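Deming Zheng
May 2021

Okay, a long one tonight, so put the kettle on. A few of you asked what I've been doing since I went quiet, and the short answer is candy. Wrapped candy, a bowl, and a great deal of C++ that I wrote with too much confidence last winter.

The project is called Memitz. It's the planner that sits between "I think I see a candy there" and "fine, move the arm." Goltdale is the perception side, which is older and was mostly written by people wiser than me.

Same bench, same bowl, different layouts: 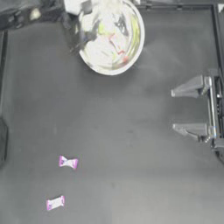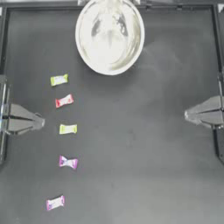 So, back to the planner. The first version did the obvious thing and always went for whichever candy was closest to the gripper. I was very fond of it! It fit on one screen and I could explain it to my mother.

The trouble with closest-first is that it has no idea what it's going to want next. It would happily reach past one candy to get another, nudge the first one with the side of a finger, and then plan the next pick using a position that had stopped being true a moment ago.

My first fix was to run perception again before every single pick. Sensible, right? Except a full Goltdale pass was taking 600 milliseconds, and when you stack that in front of every motion the whole thing starts to feel like waiting for an elevator in an old hotel.

I went digging in the profiler and most of that time was going to one stage that estimates the angle of each wrapper. It was working on the whole picture every time, tabletop and all, when all it needed was a little box around each candy. Cropping first brought us down to 314. I danced in my kitchen. The dog left the room.

Now, angles. If you've never thought about which way a twist wrapper is pointing, I envy you. Our pose estimate gives a center and a long axis, and the twisted ends make the long axis wobble, because the cellophane flares out however it likes and the estimator treats it as part of the candy.

What helped was weighting the middle of the wrapper more than the ends. It's such a plain idea that I'm embarrassed how long it took me. I had been reading papers about deformable objects and what I needed was a slightly better average.

The other big thing was the bowl. Shiny curved surfaces are full of reflections, and Goltdale would now and then report a candy in there with quite decent confidence, when it was only a bit of color bouncing off the side. The planner, being trusting, would start planning a pick from inside the bowl.

We argued over this for days. Hendricks (that's our simulator, for the newcomers) never showed the problem, since its bowl was a polite matte gray. I've now given it a reflective one and it fails beautifully. I can't tell you how happy a failing simulator made me.

The fix in the planner is dull. The bowl is a keep-out region for picks and a target region for drops, and a detection inside it gets logged and otherwise ignored. I'd like something smarter eventually, maybe in June, if the grasp scoring work is done by then.

Two arms, which everyone asks about. Memitz treats the table as one shared space with a reservation system, a bit like booking a conference room. An arm asks for a stretch of space and a stretch of time, and if the other one has it, it waits or picks a different candy.

It used to deadlock. Each arm would hold its own area and ask for the bowl, very courteously, forever. Now the space over the bowl is reserved last and given up first, and there's a timeout of 6 seconds after which one arm backs off and replans. I picked 6 because 5 made me nervous, please don't look for deeper wisdom in it.

The regression suite is up to 396 recorded layouts, which replay through perception and planning without moving any hardware. If you take one thing from this rambling thread, record your layouts early. I didn't for the first couple of months and I still think wistfully about the bugs I saw once and could never get back.

Someone asked if the name Itau in the config files means anything. It's the old logging module. It has been replaced twice and the name stays because so many scripts look for it, and I'm not brave enough.

Next up is choosing the pick order a few candies ahead, so that an arm clears the near ones out of its own way. I have a sketch that works on paper and a branch that doesn't compile. If you've done sequencing with two arms and have opinions on how far ahead is worth looking, my replies are open and I read them all, slowly, with tea.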